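Babatunde Babalola on building the Besari, a scrambler with a commuter's heart

12/03/2019

Babatunde Babalola builds motorcycles in a two-bay unit behind a tire warehouse, under the name Jikero. His latest is the Besari, a scrambler made from a worn-out 200cc commuter bike that he bought without a seat or a battery. It took him 11 months of evenings and weekends.

"I wanted to start with something people ride to work," he says. "There are thousands of these bikes around and most of them end up as parts. The engine is simple and you can get a gasket for it anywhere."

The frame was cut behind the shock mounts and a new rear loop welded in, two inches shorter than stock. Babalola kept the original swingarm but moved the shocks forward, and he admits the first version rode badly. "It was too stiff. You felt every seam in the road. I went through three sets of springs before I was happy with it."

The finished bike weighs 136 kilos with a full tank. The wheels are an inch larger at the front than the factory ones, laced to the stock hubs, and the exhaust runs high on the right side with a plain steel heat shield.

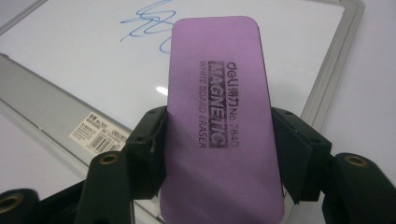 Parts came to 1,544 dollars, not counting the donor bike. With the donor the total was 1,901. He had planned to spend less, but the carburetor he first chose would not idle properly and had to be replaced.

"The tank is the part I get asked about," he says. It came from Skondach, a small metal shop that normally makes fuel cells for karts. They rolled the panels and Babalola did the tunnel and mounts himself. The paint is a flat olive with one cream stripe, and the knee dents were added late, after a friend complained that his legs had nowhere to go.

Babalola first showed the bike in September at a parking lot meet, where it drew two offers. He turned both down. "I hadn't ridden it enough yet. I still don't trust the rear brake light switch — it sticks when it rains."

He has started on the next one, called the Aliyu, which uses the same engine in a lower frame with a flat bar and a solo seat. He expects it to go faster now that the jigs are made. He is also thinking about selling the rear loop as a weld-on kit, though he wants to put more miles on his own before he does.

"People ask for a price and I tell them to wait," he says. "I want to see how the welds look after a winter."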